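Clikska Wrist Kit

Cloth handling hardware and training method for small robot arms

The Wrist Kit is what we ended up building for ourselves, and after enough labs asked us for the parts list it seemed kinder to just put it in a box. You get a pair of tapered fingers, a small camera with its bracket, the cables, and (the part we're proudest of!) the Wendau training recipe that goes with them.

How the method works

Most of the folding setups we tried early on looked at the table from overhead. That gives you a lovely tidy view right up until the arm reaches in and covers the very fold you care about. With Wendau the policy looks out from the wrist, so the fingers and the cloth are always close together in view. A person guides the arm through each fold, the kit records the camera and the joint positions, and the policy learns to predict the next short stretch of movement from there.

The second idea is a bit more stubborn. We keep the ugly footage. Blur, glare off the tabletop, hard shadows next to a thick fold – it all stays in the training set, and we add more of it by moving the lamps between sessions. We were nervous about that at first, and one of us argued for weeks that we should be filtering it out.

What we found

The release set has 2098 guided folds. For the test we ran 100 trials with a policy trained on the full set and 100 with one trained on the cleaned-up version, using the same garments and the same starting heaps. The full set finished 83 folds and the cleaned one 61. Nearly all of the difference came in the afternoon runs, when the sun gets in low across the bench and the wood goes almost white.

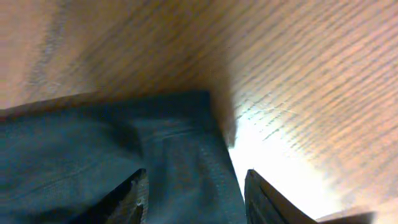

Thick folds are still the hard part, we'll admit. Thin cotton forgives a sloppy approach, but a stiff, doubled-over piece wants the fingers on either side of it before they close, and the policy sometimes shuts them a touch early. The November update to the recipe slows the last bit of the approach, and that has helped a good deal on our own bench.

In the box

Two tapered fingers, dark finish
Wrist camera and bracket
Cable set and spare screws
Download code for the Wendau recipe and recordings

Good to know

Total weight on the wrist: 146 grams
Fits: Flolton and Machala arms, with the adapter plate supplied
Finger opening: up to 100 mm

Adapter plates for other arms are made to order, so do write to us before buying if you're unsure about yours.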